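Cestetti Hand-Held Gripper Pair: Desk Clearing Kit

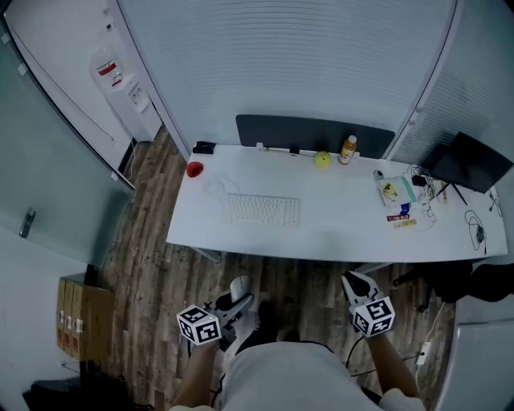 A pair of hand-held grippers at a cluttered desk, marker cubes on the sides.

So can a machine tidy your desk yet? I get asked this every week, and my answer is still "bits of it, slowly." I run the Cestetti shop page and I've spent far too many evenings on desk chores, so let me tell you where things stand!

Bottles and balls are the easy end. A tennis ball, a bottle with a cap, a small cup: a trained arm running the Koivisto software picks those up well enough that I've stopped holding my breath. Cables are another story. Give it a white tangle of charging cables next to a thin plastic bag and it'll dither, grab both, and drop one (usually the one you wanted). Flat packets are somewhere in between.

That's why we sell the pair for people who want to show the chore by hand first. You hold one in each hand and clear the desk the way you normally would. I'd plan on 300 runs for a simple desk, more if you've got my kind of desk.

What you get
2 hand-held grippers with marker cubes
3 spare finger sets
Ponine carry case

Price: $384 the pair
Spare finger set: $100
Ships from our Skosthorpe workshop. Next batch goes out in November.

Would I let a robot loose on my own desk overnight? Not with those cables, no.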